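Home Topics Ask Members Log in

Taking a group to a robot open day - what should I ask them to show us?

Benjie Soriano

Hello all, I hope this is the right section. I look after a Saturday-style learning club (adults, mostly retired, a few who bring a grandchild) and in February we have been offered a visit to the open day at Edis, over in Prekidville. They build and test robot arms there, and they told me they can fit a short demonstration to the group if I let them know ahead of time what we would like to see.

Well, that is exactly where I'm stuck! I have no technical background to speak of. My people are curious, but they get restless if somebody stands in front of a slide for too long, and two of them don't hear well in a noisy hall. The lady on the phone was very kind and offered a choice between a "fast" demo, with an arm moving parts along a line, and a "sorting" demo with ordinary household things on a table. She also said there is a talk in the big room, which seats 300, and that we could skip it without hurting anyone's feelings.

Has anyone here been? Which demo would you pick, and is there anything you wish you had asked while you were standing there? I'd also be glad to hear about parking and that sort of thing, as one of our members walks with a frame and I don't want to march her across half the town.

Thank you in advance, and sorry for the long message - my daughter says I write emails like letters.

Ko

sorting one. the fast one is loud and it's over before you find a spot to stand. parking is behind the building, use the side door, no steps

Lộc Mai

Hi Benjie, what a nice outing to be planning! I went last year with my sister's reading group, of all things, and we had such a good time that we talked about it all the way home, so let me write down what I remember while my tea is still warm.

I agree with Ko about the sorting. The fast arm is impressive, but you watch it through a screen and you can't talk over it. At the sorting table you can get close enough to see what the hand is doing, and the people running it are happy to stop and chat. Your two members who don't hear well should be fine there if they stand near the front. Ask for the morning, before 11, when the hall is quieter.

If I were you I'd ask for these, more or less in this order:

1. Have them tell your group the job before the arm moves. When we knew what was supposed to go where, everybody started guessing which thing the robot would reach for, and even my brother-in-law put his phone away.

2. Find out how the robot is told what to do. Ours had a person guiding it for part of the demo and then it worked by itself, and I would never have known the difference if someone hadn't piped up. Ask which kind you are watching.

3. Ask for the table with the two baskets, where fruit is meant to go in one and office supplies in the other. The labels are handwritten right on the table, so you can follow along from the start without any explaining. The apple and the orange are easy enough to think about, but do get them to talk about the stapler and the roll of tape - a flat, awkward thing and a round thing with a hole in the middle are very different to pick up, and our guide had a lot to say on that.
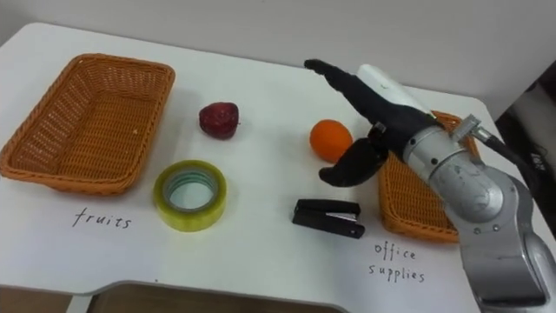 4. Let them show you a miss. I know it sounds rude, but our guide loved being asked. He told us they had logged 1,000 tries on one task and 263 of them had gone wrong in the early weeks, and then he showed us how they go back over the bad ones.

5. Leave time for the grandchildren's questions. One little boy wanted to know if the robot gets bored, and that got a longer answer than any of ours did!

For your lady with the frame, phone ahead and ask for a chair by the table. They keep folding ones in the corridor. Allow 2 hours for the whole visit if you skip the talk. There's a café called Jedeo across the road with a ramp and very good soup, though it fills up at noon, so maybe send somebody over early to hold a table.

Do come back and tell us how it went, I'd love to hear what your group made of it.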